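# Keeping Household Records: Notes on Retention

Readers of this blog will know that I spent my working life in a records office, and that I have continued to apply the habits of that office at home.

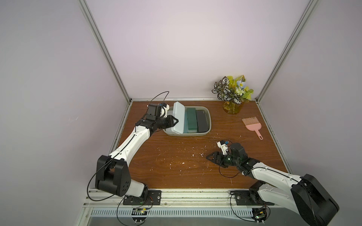
The question put to me most often is how long a household should keep its papers. My general position is that papers should be sorted by what they prove. A receipt proves a purchase. A deed proves ownership. A letter from an insurer proves what was promised and when. Once the matter is settled and no claim can arise from it, the paper may go.

In October I completed a full review of my own files, the first since moving to Betamwood. The review covered 764 sheets in 8 boxes. Of these, 40 sheets could not be assigned to any category and were placed in a folder marked "Pending," where they will stay for 90 days. Any sheet not called for in that period will be shredded.

## Categories in use

- **Permanent:** birth, marriage and death certificates, deeds, wills, military papers.
- **Long term:** tax returns and the papers that support them, records of work done on the house.
- **Current:** bills, bank statements, warranties still in force.
- **Pending:** see above.

Kanchan Sachdeva wrote to ask whether appliance manuals belong under Current. In my practice they do not. They are kept in a kitchen drawer and discarded with the appliance. The warranty card is a separate matter and should be filed with the receipt stapled behind it.

Mohit Tripathi has questioned the use of staples at all. His concern is rust, and it is a fair one where papers are stored in a basement. Permanent papers in my files are held in plain folders without fasteners of any kind. I see no harm in a staple on a water bill.

Labels should be written in pencil or permanent ink. Ballpoint on glossy tabs smears, and I have had to relabel the entire Long Term box for this reason. Each label carries the category, the first year and the last year. The name of the person who filed the papers is optional, though Madhu Dixit includes it and reports fewer disputes with her brothers.

Scanned copies will be addressed in a separate post. Until then, correspondents are asked to hold their questions on file names.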